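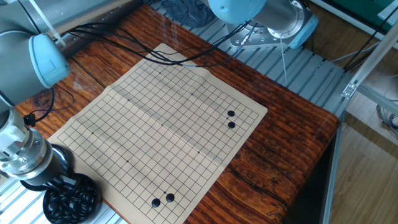

Would a folding paper board hold up well enough for regular use, and would stones stay put near the crease? Those two questions came back with the comments on our first report, along with a request for more detail on how the equipment money was being spent. Both are answered in the sections below.

Birkent Go Project
Progress report to the Lalex Fund, second reporting period
Period covered: through the end of July

1. Summary

The project is on schedule except for the printed lesson booklet. The equipment is bought and in use at both sites, the Tarkon branch library and the Chung Street community room. Beginner sessions have run at both sites since the start of the period. We are not asking for any change to the grant amount. We are asking for a small change in how the remaining money is used (see section 6).

2. Equipment

The grant of $3000 covers boards, stones, bowls, storage and printing. We have spent $1114 to date.

We bought 30 paper boards. They fold once across the middle and store flat. Wooden boards were in the original budget, but the shelf space offered at Tarkon is one cupboard with a low top shelf, and a stack of wooden boards would not have gone in. The saving went to better stones.
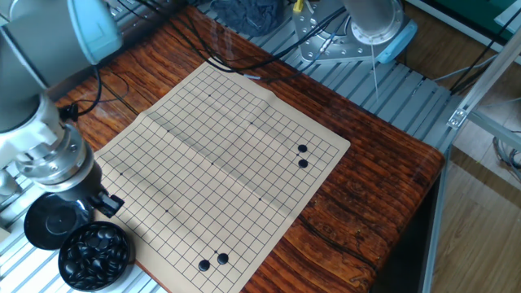
The stones are the rounded kind, sold with round bowls and lids. We compared them with a flat, lighter type before ordering. The lighter stones slid when a sleeve brushed the board, and younger players had trouble picking them up. The heavier ones cost more per set and we think the difference was worth paying. A few spare stones of each color are kept in a labeled jar at each site.

On the question about the crease: a new board does not lie completely flat. The fold stands up a little and the edges tend to curl. A stone placed right on the fold can sit slightly off its point. Folding the board back the other way for a minute before play helps, and so does storing the boards under something heavy. Neither removes the crease. Players have not complained about it, but it matters when we are setting up a position for others to copy, so for those we keep the stones away from the fold where the lesson allows it.

On wear: three boards have been withdrawn, two for drink spills and one for a tear that started at the fold. The rest are in good condition. We expect to replace several more by the end of the grant year.

3. Sessions

Each session is an hour and a half. The first part is a short lesson at one table with everyone standing or sitting around it. The rest is play, paired by level. New players begin with capture games on a quarter of the board and move to the full grid when they are ready, which for most has been the fourth or fifth visit.

Attendance at Tarkon has been steady. At Chung Street it dropped when the room's hours changed, and it has partly recovered now that we start at 4:30 p.m. Around 30 people have come to at least one session across the two sites.

4. Lesson material

Most of the work in this period went into the lessons on connection. The first lessons use black stones only. In earlier drafts we introduced both colors together, and beginners looked for something to capture and paid no attention to how the stones related to one another. With one color on the board they look at shape.

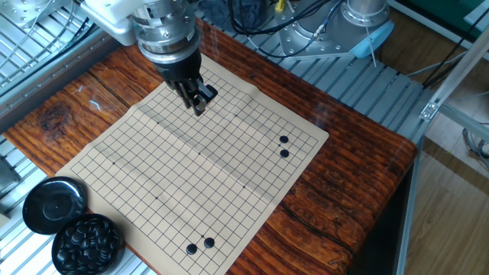

The lesson compares two ways for a pair of stones to stand. Stones on neighboring points along a line are connected. Stones on a diagonal are not yet connected, but there are two points that would join them, so if White takes one, Black can take the other. We put both pairs on the same board and ask the group which pair White could try to separate. White stones come out after that and the group tries it.

We also changed the way we name points. The star points are printed small on these boards and are hard to make out from the far side of a table. The lesson leader now touches the nearest one and counts from there. The booklet text has been changed to match.
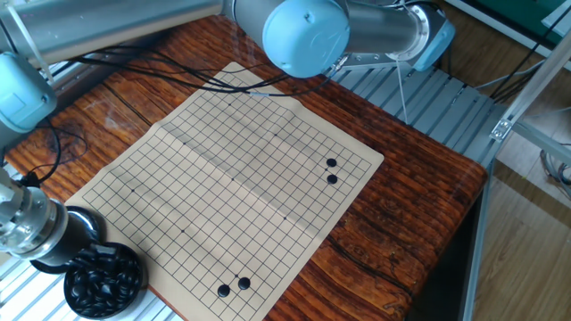 Paper board with two pairs of black stones; bowl of black stones at lower left.

5. Delays

The booklet is late. The first proof came back with the grid lines too faint to read in the smaller diagrams, and we asked for a second. We have approved that one except for two pages. Copies should reach both sites early in the next period. Loose sheets are being used until then.

6. Requested change

The budget has a line for two wall-mounted demonstration boards. The Chung Street room does not allow fixings in the walls, and at Tarkon the group is small enough to see a table. We would like to drop both demonstration boards and put that money toward replacement paper boards and a second printing of the booklet. The total stays the same.

7. Next period

Deliver the booklet to both sites.
Add a second lesson on ladders.
Replace the three withdrawn boards.
Check all the stone sets against the inventory and top up from the spares.

Receipts for the period are attached in a separate file.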